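Onlow headset for video meetings: my review after one season of remote work
By Kusum Kandpal
November 2023

I work for the town administration of Dungate, and since July our department has its meetings by video on two days of the week. The office gave us a choice of headsets, and I took the Onlow. My colleague Vangelis Stefanou took the same model, so I can include his opinion also.

Comfort
The headset is light and the ear pads are soft. I wear glasses, and after a budget hearing of five hours I had only a little pain behind the left ear. Vangelis has a bigger head and he says the band is too tight for him, even in the last position.

Sound
Voices are clear, also when several council members speak together, which happens often. The microphone takes my voice well and does not take much of the street. When I type, however, the others can hear it. The mute button is on the cable, and it is so small that I have twice spoken to a muted meeting.

Battery and cable
You can use it with the cable or without. Without the cable I get eight hours, enough for a normal working day. The charging cable is short and I had to move my lamp to reach the socket. 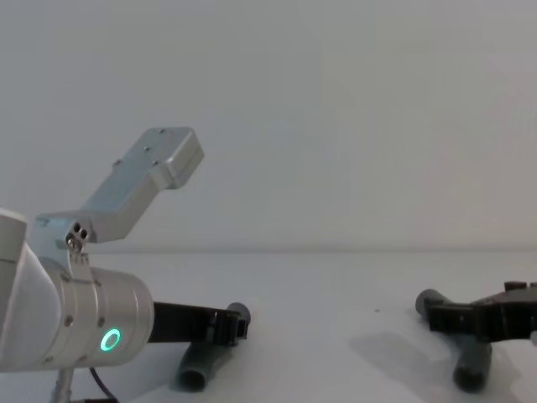 Who should buy it
If your employer asks you to be in public sessions from home, I can recommend it. For a short call one time per week, the cheap earphones of your phone are sufficient. I would like a bigger mute button and a longer cable in the next version. My mark is 8 from 10, and Vangelis gives it a 5 because of the band.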